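Small Tables: Breakfast Things

Saston Notebook, gallery page, 31st October

This is the second gallery in the series on small work surfaces. The first one covered sewing and mending tables and went up in March. This one is about bread and toast.

I have kept the list of things short on purpose. A toaster, a plate, a board or mat to put the bread on, and the bread. Most kitchens have a lot more than that sitting out, and most of the mail I got after the March gallery was from people asking how little they could get away with. One reader in Birlow keeps her whole breakfast setup on top of a low bookcase. Another has a shelf in a rented room with one outlet and no sink. So the question I had in mind was what goes where when the surface is small and you can't spread out.

A few general points before the pictures.

Leave the top of the toaster clear. Nothing should hang over the slots, and that includes the shelf above if you have one. If the toaster has to live under a cabinet, pull it out before you use it and push it back when it has cooled down.

Put the plate at the end where you reach for it. I used to keep mine on the far side of the bread, and I was carrying toast over everything else and dropping crumbs the whole way. Moving the plate fixed most of that.

Give the bread its own place. A cutting board is the usual choice. A craft cutting mat, the kind with a printed grid, is good for laying things out because you can see the edges and put everything back in the same spot. I would not slice on one that has been used for glue or paint, and I would not put a hot plate or hot toast on one either, as they can warp.

Turn the toaster to suit the room you have. It doesn't need to be square to the wall. A long two-slot model takes up a lot of the front edge if it sits straight, and on a narrow surface an angle can give you some of that back. Check that the lever is still easy to get to.

Brush up crumbs before you wipe. A damp cloth on dry crumbs just moves them into the corners, and on a table with raised sides the corners fill up fast.

The pictures are all of one table. Black plate, black toaster with a teal-green lever, green grid mat, bread.

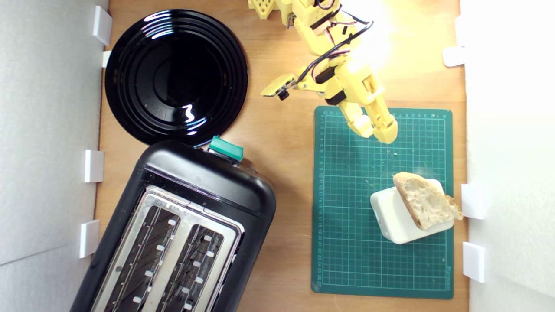 Round black plate with raised rings, next to the top of the toaster. Both slots are empty. The top panel is brushed metal.

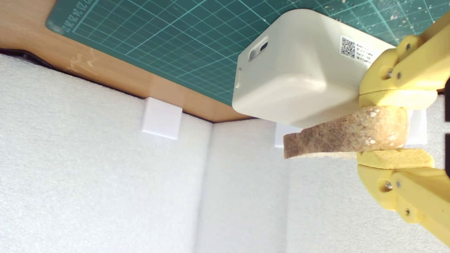
Closer in on the grid mat, with a white round-cornered box on it. The mat lies on an orange-brown wooden board, and there are small pale specks on its surface.

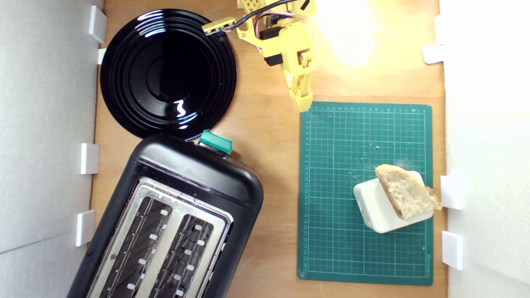

The table from overhead. Plate and toaster on the left, mat upright on the right with a few crumbs near the middle. 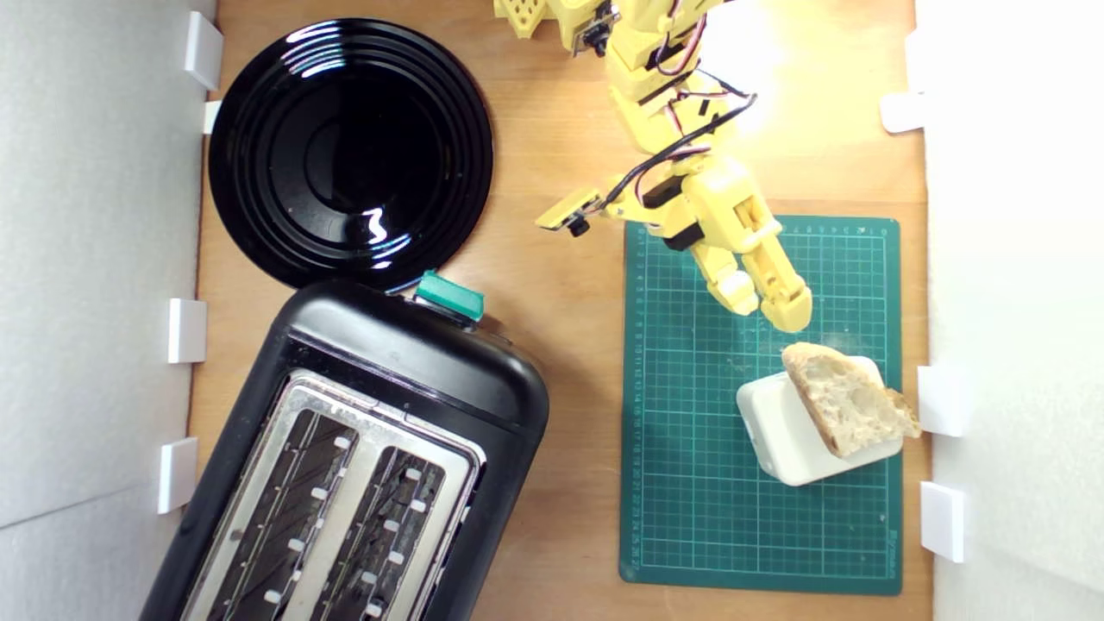

A wedge of crusty bread resting diagonally on the white box, one corner hanging over the side.

On bread, since I always get asked: I buy a crusty loaf and cut it myself. Wedges and thick ends are a problem in a narrow slot. They go in, but they catch on the wires coming out, and then people go after them with a fork. Unplug the toaster first and use wooden tongs. If you eat a lot of thick bread you may be better off with a wide-slot model or with the broiler.

For plates, dark glossy ones show every crumb and every fingerprint. Some people like that because they can tell when it needs washing. My own everyday plates are plain white ones from a shop called Mendoza, which closed a while ago. I had 5 and I am down to 2, so I will be looking for more.

The crumb tray is the part most people forget. Mine gets emptied every couple of weeks. Slide it out over the trash, wash it by hand, and make sure it is dry before it goes back in. If your toaster has no tray, unplug it, let it cool completely, and turn it upside down over the sink.

The next gallery will be tea and coffee. If you have a small table you would like me to include, write to the Saston Notebook, Box 642, Drollidance. Prints are fine. Please put your name on the back and tell me the width of the table, because I can't always judge it from a photograph.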